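Skarnley Furniture Reuse - half-year report to the Dafis Fund

11/07/2018

Dear Ayman,

You asked me to keep this one shorter than the last, and to write it the way I talk, so please blame yourself if it wanders. Most of what follows is good news. There's one bit that isn't, and I've put it under its own heading so you can find it.

Where we've got to

We've now passed 158 households since the grant started, against the 200 we promised you by the end of the year. I'm pleased with that! Spring is always slow for us, and we lost the best part of a fortnight when the van failed its MOT on a rusty sill (the garage in Tronau did it cheaply in the end, but they took their time).

In all, 276 pieces have gone out of the door. Beds and wardrobes are still what people ask for first, and chests of drawers are what we can never get enough of. Dining tables, on the other hand, we could pave the car park with. Everyone seems to be getting rid of one and hardly anyone we deliver to has room for it, so we've started saying no to the big extending sort unless there's a family waiting.

Referrals come mainly from the housing office and the two health visitors, with a few more each month from people who've simply heard about us. I'd like more of those. They tend to apologise when they ring up, and I spend the first five minutes of the call telling them there's nothing to apologise for.

The workshop

Dwynwen Gethin started as workshop lead in the second month and I can't say enough about her. She came to us from a joinery firm and had the place turned round in no time - benches moved under the windows, glue in one cupboard, all the odd hinges sorted into jars. We used to send a wobbly wardrobe out with a hopeful look and a spare bracket. Now it gets taken apart, squared up and put back together properly.

The trainee places you paid for are both filled. One of the trainees had never held a screwdriver and is now our best hand at drawer runners. The other left us for a paid job fitting kitchens at Brolteck, so we've taken on someone new in her place. I know that makes the retention figure look worse on your form. I'd still call it the best thing that's happened here all year, and I hope there's a box somewhere to say so.

Storage and shelving

A good part of the equipment money went on storage, as agreed. Before, everything sat on the floor and you had to climb over three headboards to reach a bedside cabinet. Dwynwen had a clear idea of what she wanted: deep open bays, a solid board over the top, and closed cupboards at the end for anything that minds the dust. We bought most of the timber new and made up the rest from donated wardrobes too far gone to mend, so the colours don't match and I've stopped noticing. It came in a little under the quote, and I've asked whether we might put the difference towards a second set of trolley wheels. Shelving and a wooden cupboard side by side are the general idea.
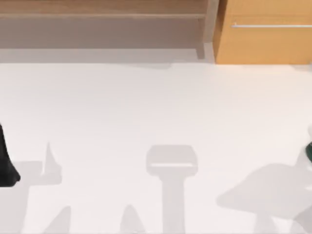

What hasn't gone well

The Saturday repair sessions. We said we'd run them monthly and we've managed 2. The first was lovely, with people queuing for help with chair legs and a good deal of cake. The second had more of us than visitors. I think we picked the wrong time and did too little to let people know, and I'd like your blessing to move them to early evenings from August and try again before we give up on the idea.

I should also own up about the delivery records. For the first couple of months we wrote them in a notebook kept in the van, and the notebook got soaked. I've pieced the missing weeks back together from texts and referral slips, and I'm comfortable with the totals I've given you, but the postcodes are patchy for that stretch. It all goes straight on to the office computer now, on the same day.

Money

The full sheet is attached to the email. Van costs are over, for the reason above, and rent is exactly as planned. Wages are slightly under while we were waiting for the new trainee to start. I don't expect to need anything beyond the original award, though if diesel keeps creeping up I may ring you for a grumble.

Between now and Christmas

The remaining households should be well within reach provided the van behaves. Dwynwen wants to start a small upholstery corner, using chairs we'd otherwise turn away, and she's found a retired upholsterer in Skarnley who'll teach the basics for his bus fare and lunch. We also need to sort out the damp by the back door before the weather turns - the landlord has promised to look at it, and I'm ringing him every week until he does.

Do come and see us over the summer if you can. Mornings are best, as the van's usually out after lunch, and the kettle goes on when we open up.

All the best from everyone at the workshop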